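Merrick: a word list of bed, bedding and sleep talk

README, last touched Feb 5, 2020

Hi! So you've found my word list. Merrick is a plain text collection of the things people in and near Dronorham say when they talk about beds, sheets, blankets, naps and bad nights. I started it after a long argument with my aunt over what you call the long pillow that goes across the top of the bed (she says bolster, I said sausage, we're both in the list now). It grew from there, and I've been tidying it up so that other people can use it without writing to me every time they hit a weird column.

There are 140 entries in this release. Each one has a headword, a meaning in everyday words, at least one sentence somebody really said or wrote to me, and a note on who tends to say it. I'm not a trained linguist! I did one year of it at college and then went off to do other things, so if you are a trained linguist, please be gentle and send fixes.

What's in the folder

entries.txt is the list itself, one entry per line, tabs between the fields.
sentences.txt has the longer quotes, tied back to the entries by their ID.
sources.txt says where each entry came from, with people's names swapped for initials unless they asked to be named.
sounds.txt is my attempt at spelling out how things are said. Treat it with suspicion.
old/ holds the earlier version, which used a different ID scheme. Please don't mix the two, I did that once and lost an evening.

The fields

id: a short code, such as bed-031. The numbers have gaps where I merged entries. I'm leaving the gaps alone.

head: the word or phrase, lower case, no quotes.

kind: noun, verb, saying, or other. "Other" is mostly things people shout up the stairs.

meaning: one or two lines. I wrote all of these myself, so the mistakes are mine.

who: older, younger, family, wide. "Family" means I've only ever heard it inside one household. I went back and forth on keeping those, but some of them are my favorites, like "the flap" for the bit of top sheet you fold back over the blanket.

near: other entries with much the same meaning. This one is half finished.

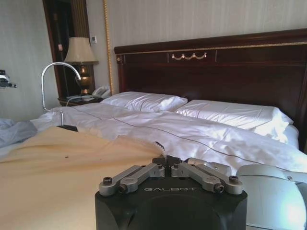 Sheets turned out to be the richest patch by far. People have words for the sheet that won't stay on the corner, for the one that's been washed so often it's gone thin in the middle, for the spare set that only comes out for guests. One man gave me "ghosting" for flapping a clean sheet up in the air so it lands flat, and then his sister told me she'd never heard him say it in her life. It's marked as family, with a question mark. Blankets come second, and then there's a long tail of words for being tired but not going to bed, which I think says something about the people I know.

How I collected it

Mostly by asking! I'd bring it up at dinner, on the bus, in the line at the post office. I kept a little notebook and typed things up at night. For the second batch I put a card in the window of the Pinar (that's a cafe, they do a very good lentil soup) with my email address on it, and 96 of the entries came in that way. The rest are from the notebook.

The big push was in November, when it was cold and everybody wanted to talk about blankets anyway. You can see it in the data. If I'd asked in the summer I'm sure there would be far more about kicking the covers off and sleeping on top of things, so please don't use Merrick to decide which topics people talk about most.

Everybody who wrote in got a reply asking if their words could go in a public file. Anyone who said no, or never answered, is left out. If you think something of yours slipped through, tell me and I'll pull it.

Tipene Te Moana read the whole list twice and talked me out of a good number of bad definitions. Tipene also wrote the little script that checks for missing tabs, and spotted that I'd spelled "counterpane" differently every time I used it. Thank you, thank you.

Things to watch out for

A few headwords are brand names that people use for any old thing. In Dronorham a lot of folks say "a pronda" for any thick quilt, after the Pronda shop that used to sell them on the corner by the bridge. I've kept it lower case as a headword and upper case when the shop is meant. If your search ignores case, you'll get both.

Two entries are rude. They're marked with an r at the end of the ID, so you can drop them easily if you're using this with kids.

Spelling is a mess on purpose in sentences.txt. I typed quotes the way they came to me, dropped letters and all. In entries.txt I've cleaned it up.

The "who" field is my own guess in plenty of places. When one person told me "everybody says that," I put family until I heard it from somebody outside the house. That means some perfectly common words look rarer than they are (sorry to "forty winks," which I only moved to wide last week after my dentist said it). 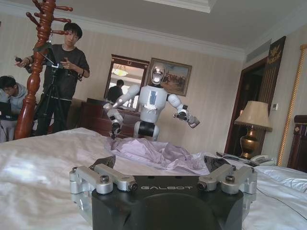
Using it

Do what you like with it, for free, so long as you say where it came from and pass on the note about the summer and winter problem. If you're making a quiz or a poster or a tea towel, I'd love to see it. If you're counting things for a paper, read the section on collecting first, and maybe drop me a line so I can tell you which entries I'm nervous about.

To open it, any text editor will do. If you bring it into a spreadsheet, set the id column to text before you start, or some programs will try to be helpful and turn things into dates.

Sending me words

Yes please! Put the word, what it means to you, and a sentence you'd really say. Tell me who you picked it up from if you know (a grandparent, a roommate, a summer camp). One word per message is easiest for me, but if you've got a whole pile just send the pile.

Still to do

Finish the near field.
Go back over the verbs, where "turn down" and "turn back" are tangled up together.
Ask more people under twenty. I have hardly any, and the ones I have are all cousins.
Decide what to do about hammocks.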